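Part-Time Records Clerk, Veltdale Office
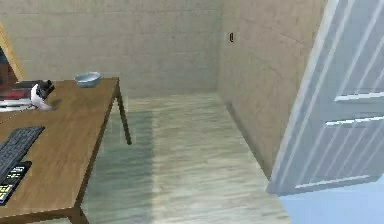 Desk with keyboard, computer rendering

Festis is hiring a part-time records clerk for its Veltdale office. The job is 10 hours a week, mornings, starting in November.

The clerk will enter paper membership cards into our database, check addresses and answer routine mail. We have 1,217 cards left from the old Flostberg branch. Some are handwritten in French, so reading knowledge helps but is not required.

You should type accurately and be comfortable with spreadsheets. A high school diploma or GED is required. We will train you on the database. Some lifting of file boxes is involved.

Parking is free behind the building. The position reports to Lise Thibodeau, office manager.

To apply, send a resume and the names of two references to Inna Hrytsenko at the Veltdale office. Applications are read as they come in.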